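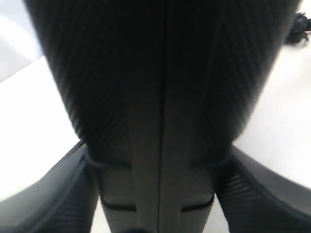 Can I still pull petioles for potassium at veraison, or is bloom the only timing that counts?

Either timing works, provided you compare the result against the range published for that same stage. Bloom is better for boron and zinc. Veraison is better for potassium, especially on a heavy crop.

Posted in: Vine Nutrition and Soils
19 March 2025

slopeblock_9
Following up on the petiole question with the numbers side of it. I have a 5 acre block of Chambourcin on a silt loam and leaf margins went brown on the older leaves last September. Soil test potassium came back in the adequate range. I am deciding between a soil application of potassium sulfate before budbreak and waiting for tissue data. The Keltemholm lab wants 100 petioles per sample. Is that really necessary for a block this small?

utar_ridge
Yes. Petioles are small and the lab needs enough dry matter to grind. The larger issue is vine-to-vine variation. If you take 20 petioles from the three vines nearest the truck you are measuring those three vines. Walk the whole block, take one or two per vine, both sides of the row, and skip the end vines.

At bloom, take the petiole opposite the basal cluster. At veraison, take it from the youngest fully expanded leaf. Do not mix the two positions in one bag.

claypan
I would not wait. Marginal browning on older leaves late in the season with a decent crop on is potassium until proven otherwise. Sulfate of potash is cheap next to a lost year. Put it down in a band under the trellis now and let spring rain move it.

Iker Quintana
I disagree with claypan on this one. Late marginal browning can also be drought stress, salt, or magnesium if someone is reading the pattern loosely. Magnesium tends to show between the veins first, with the veins staying green. If the block already has adequate soil potassium and you add more, you can push magnesium uptake down and raise juice pH. I did that to myself at Villanueva on a block with low magnesium to begin with, and it took several seasons to bring back.

Slopeblock, what was your soil magnesium, and what depth did you sample?

slopeblock_9
Magnesium was flagged low-medium. Depth was the top 8 inches only. No subsoil sample. Crop was heavy and August was dry. 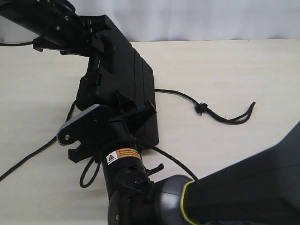
Bench setup, two arms.

Iker Quintana
Then the soil test tells you little about where most of the roots are. Take a second sample from 8 to 16 inches. Dry soil also limits potassium movement to the root, so an adequate test and a deficient vine are compatible in a dry August with a heavy crop.

claypan
Which supports my point. The vine was short of potassium.

Iker Quintana
It supports testing. It may have been short for a few weeks and recovered. That is a crop load and water problem, and fertilizer will not fix it.

nadden_vines
Splitting the difference: sample the symptomatic vines and the healthy vines separately, same day, same leaf position. Two bags, two labels. The comparison between bags is often more useful than either number against the published range. We do this at Nadden every time there is a pattern in the block — it costs one extra lab fee.

Also record the rootstock. Some take up potassium more readily than others and the ranges do not adjust for it.

utar_ridge
Agree with nadden_vines. Use paper bags, not plastic. If there is spray residue, rinse briefly and do not soak, or you will leach potassium out of the tissue.

slopeblock_9
Own-rooted, no rootstock. I will pull the subsoil now, take two bags at bloom and two more at veraison, and hold the potash until the first set is back.

claypan
Your block. I would still band the worst rows.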